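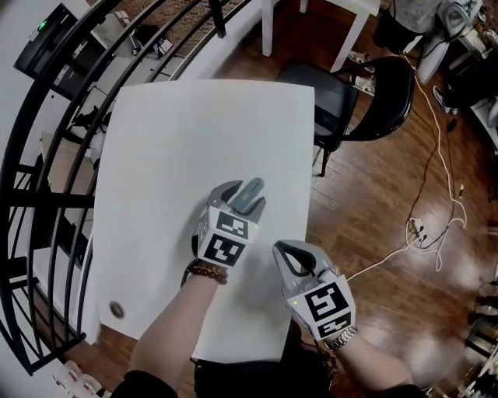
Do you need to know anything about the Nukura before you visit the open day at Skutitwood?

I went in knowing close to nothing and had a wonderful time. The guides start from the beginning, every talk is given in English as well as Nukura, and you can ask the most basic question without feeling silly.

## Open day at Skutitwood, 21/09/2025

I had wanted to get to Skutitwood for years. It's an open-air museum at the top end of the Kutden valley, run by and for the Nukura, a small people who used to spend the warm half of the year on the move between the high pastures and the market towns and now mostly live in one place all year. Once a year they open up everything, including the archive and the song room, which are normally closed unless you've written ahead.

The bus from Sarkar drops you at the bottom of the lane and you walk up from there. Wear real shoes. It's steep, the gravel slides, and I watched one family turn back to swap sandals for sneakers (very wise of them). At the top there is a long barn with the ticket desk in it, and then the museum opens out behind, with the houses set along a slope and the grazing land beyond.

### The houses

There are four houses, and each one belongs to a different part of the Nukura story. The oldest is a winter house, low and dark, with a hearth in the middle and sleeping shelves along both sides. Our guide had us all sit down on the shelves while she talked, and it was a great idea, because you feel at once how close everyone must have lived. She said her grandmother was born in a house like it and complained about the smoke for the rest of her life.

The second is a summer shelter of poles and felt. It can be taken down and loaded on two animals, and they did take part of it down for us, chatting the whole time as if they were folding laundry. I asked how long the full job takes and got a different answer from each of the people doing it, followed by a fairly heated discussion in Nukura that I would have loved to understand.

Then comes a town house from the years when families began renting rooms in Sarkar over the winter, and last a plain concrete one built when the settlement program came in. I thought the concrete one would be the dull stop. I stayed in it longest! It's furnished the way people remember it, with a summer shelter's felt nailed up as a wall hanging and a radio on the windowsill, and the guide was very frank about that period. Some families asked for houses and were glad to have them. Others were told to move and lost their grazing rights when they did. The display boards give both kinds of account, in people's own words, and leave you to read them side by side.

One thing I had completely wrong: I had assumed that a people who traveled must have traveled everywhere. The Nukura routes were fixed. A family had its own road, its own wells and its own stopping places, and those were inherited, argued over, and sometimes given as part of a marriage settlement. There's a big painted map of the routes in the town house and visitors of Nukura descent were lining up to find theirs. A man in front of me traced his with one finger, got to the end, and went back to the start to do it again.

### What's in a name

Outsiders have called the Nukura a lot of things, and the talk in the barn went through them one by one. Some of the old names came from neighbors and just meant "the people from up there." Others were tax office labels that lumped them in with groups they had no connection to. Nukura is their own word. The speaker said it is usually translated as "those of the road," but she prefers "those who are expected," from an older verb for waiting at a stopping place. The two readings are still argued over, and from the muttering behind me I'd guess the argument has supporters on both sides within the same families.

She also explained that people from the lower Kutden use a slightly different form, and that you can tell which end of the valley someone comes from by how they say hello. We practiced both. I was bad at both.

### The archive

Slots for the archive are limited, so sign up at the ticket desk as soon as you arrive. I nearly missed out and got the last place in the afternoon group.

The archive is one cool room with shelves up to the ceiling. The pride of the collection is the set of recordings – 552 of them, mostly songs and family histories, made on tape in kitchens and yards and now being copied and cataloged. The archivist played us a piece of one in which an old woman sings a verse, stops, scolds a child, and picks up again on exactly the right note. The whole group laughed out loud. Then she played the same song as sung by a choir last May, all smoothed out and very lovely, and asked which one we would keep if we could only keep one. It got a real conversation going.

What I liked best was hearing how they decide who may listen to what. Some songs belong to one family and can't be played without a relative's permission. Mourning songs are only played in the winter months. So the catalog has a column for this, and the archive simply follows it, even when a visiting researcher has come a long way. I've been to many museums and never seen it handled so plainly.

### Song room and food

The song room is where the afternoon goes if you let it. There's no stage. People sit on benches around the walls and someone starts, and after a while someone else does. A teenage girl sang a road song with 4 verses, each one naming a well, and the older people called out the name of the next well before she got there. I have no idea if she was annoyed or pleased by that. She kept a perfectly straight face.

Food is served behind the barn, and you should come hungry. I had flatbread with soft cheese and bitter greens, then a bowl of barley and mutton, then another flatbread (I regret nothing). The tea is salty. Give it a second sip before you decide – the first one is a surprise and the second one is delicious. They take cash only, and the line is shortest right after the barn talk begins, if you can bear to miss the start.

### Language table

I almost walked past the language table and I'm so glad I didn't. Nukura is now taught to children at the school in Sarkar, and the teachers had brought out the course books, including the pages the children have corrected. My favorite was the chapter on weather, where the printed word for sleet had been crossed out and replaced in pencil by three others. The teachers told me that the spelling was only settled fairly recently and that grandparents still write letters any way they please, and that this causes no trouble at all, except with the post office.

There's a small printed word list you can take home for free. It covers greetings, family words, animals, and a surprising amount of vocabulary for mud.

### Practical notes

- Tickets are sold at the barn. Children get in free.
- The lane is not suitable for wheelchairs, but the museum runs a van up the back road if you phone ahead.
- The winter house has a very low door. Duck, then keep ducking.
- Ask before you photograph people. In the song room, put the camera and the phone away completely.
- The last bus to Sarkar leaves before the singing ends. I took it, and could still hear them from the bottom of the lane.
- The shop sells felt, cheese and a booklet on the Kutden routes, with a fold-out copy of the painted map. The booklet had sold out by the time I got there, so I left my address and they're mailing me one from the next printing.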